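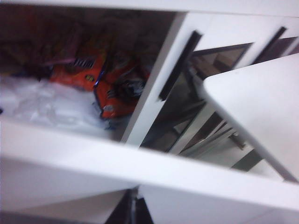
The case against the single-volume country history

Short histories of a whole country sell well, and publishers keep commissioning them. Most follow the same plan. An opening chapter covers everything before writing, a second covers the arrival of outsiders, and the remaining eight or nine move through rulers, wars and constitutions until the year the manuscript was delivered. I have reviewed enough of them to think the plan itself is at fault, and that better authors would not fix it.

The first problem is allocation of space. Take the page as the unit of cost. In the last such book I read closely, a 586-page survey of a coastal state, the period before the year 1000 received 11 pages. The period after 1839 received more than half the book. The author explained in the preface that the sources are thin for the early centuries. They are thin in the capital's archive. Port registers, temple accounts and land disputes exist in quantity elsewhere, but they are written in several languages and do not describe anything that looks like the present country. A historian working to a national outline has no place to put them.

The second problem is the border. A national history has to project a modern line backward over people who did not know about it. The river town of Khúc is a useful case. For most of its recorded existence it traded downstream with Vidau and had very little to do with the inland court that claimed it. Its merchants kept weights in the Vidau standard and settled debts there. In a national history, Khúc appears twice: once when it is annexed and once when it rebels. In a history of the river it would be in every chapter. Neither book would be false, but a reader who owns only the first will come away believing that the annexation joined two parts of one thing.

Lucía Prieto has made the opposite argument, most recently in a talk given on 12th February, and it deserves a fair statement. She holds that readers are citizens, that they vote and pay taxes inside a state, and that they are entitled to an account of how that state came to be. A regional or commodity history, in her view, lets the state off too easily. It turns conscription, taxation and forced labor into background conditions of trade. She is right about the risk. I have read histories of sugar in which the people cutting the cane are present only as an input.

My reply is that her point supports a history of the state as an institution, with its offices, revenue and police. It does not support a book that calls itself the history of a country and then treats the state's territory as if it were a person with a childhood. The two get confused constantly, and the format encourages the confusion. Once the title names the country, the first chapter has to find the country somewhere, even in the Bronze Age.

There is also the matter of maps. Irnley's survey of the northern straits, which I recommend with some reservations about its index, prints a different base map for each chapter. The coverage shifts east as the fishing grounds shift and shrinks when the ice routes close. The reader has to reorient each time, which is mildly annoying and also the correct experience. The standard national volume prints one outline on the endpapers and fills it with changing colors.

The Drevosura series attempted a compromise with paired volumes, one for the state and one for the region, cross-referenced by paragraph. There are 891 cross-references in the first pair. I followed a good many of them and found the work worthwhile, though I doubt that a general reader would do the same, and the price of two hardcovers rules it out for most classrooms. A third pair was announced for March and has been postponed.

Publishers could make a smaller change at no great expense. Drop the prehistoric chapter unless the author has something to say about how its evidence was gathered. Start at the point where an administration existed that kept records under its own name, and say plainly in the title that this is what the book covers. Give the saved pages to a bibliography arranged by language, so that a reader who wants the port registers can find out where they are held.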